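Visit to the Flirnwood workshops, February

Four of us from the woodwork group went over to Flirnwood on a Tuesday for the open afternoon. Doors were at one o'clock and we were there until a little after four. Parking is behind the building and free, but the sign for it is easy to miss coming from the Plidlow side.

Joanne Whiteley met us at the entrance and took us round. The ground floor is timber storage and the saw room. We weren't allowed past the yellow line while the saws were running, so we watched a batch of shelf boards being cut from there. The shop made 3,576 pieces of furniture last year, and 2,501 of those were desks and tables for schools and offices.

Upstairs is assembly and finishing. Daniyal Bhutto showed us how the tops are sanded and oiled. Each desk gets three coats with a light sanding in between, and he let Phyllis Horrocks try a patch on an offcut. She pressed too hard and left a ring, which he took out in a minute or so. The smell of the oil is strong and I would bring a sweater, as the windows stay open.

The last stop was the long room at the end of the corridor, where desks that are already in use get looked at for wear. Maricica Dumitrescu keeps the records there. She told us that the back edge usually goes first, from cables and from being pushed against walls, and that people hardly ever think to oil it.

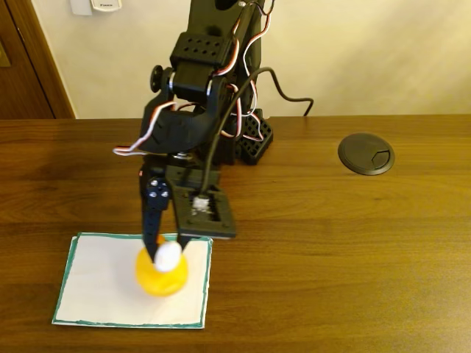 She recommends a wipe with a damp cloth and one thin coat of oil a year for a wooden desk at home. Small white cards are fine for mopping up drips, but newspaper can leave ink on the wood.

Tea was in the canteen, with good flapjacks. The seconds shop is open until five. A plain desk was marked at $324 and Poppy Garside bought a stool. The next open afternoon hasn't been set yet, but Joanne has our address and will write.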